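Ulamia play kitchen sets arrive in December

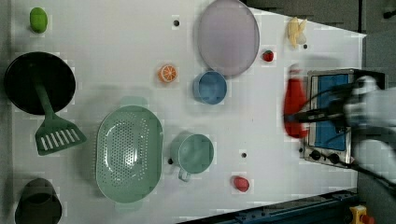

Green-handled black pan, green spatula, colander, toy fruit and the little microwave, laid out on a white tabletop.

I'm Seung-woo Seok, and I've been fussing over play kitchens at Costen for ages, so yes, I'm a bit giddy about this one! Ulamia goes on sale in December -- 4000 sets to start, each with a recipe card for pretend fruit salad (my favorite bit). Shops that want a set for the window can write to Byung-chul Sung in our Bridel office, quoting order code 434.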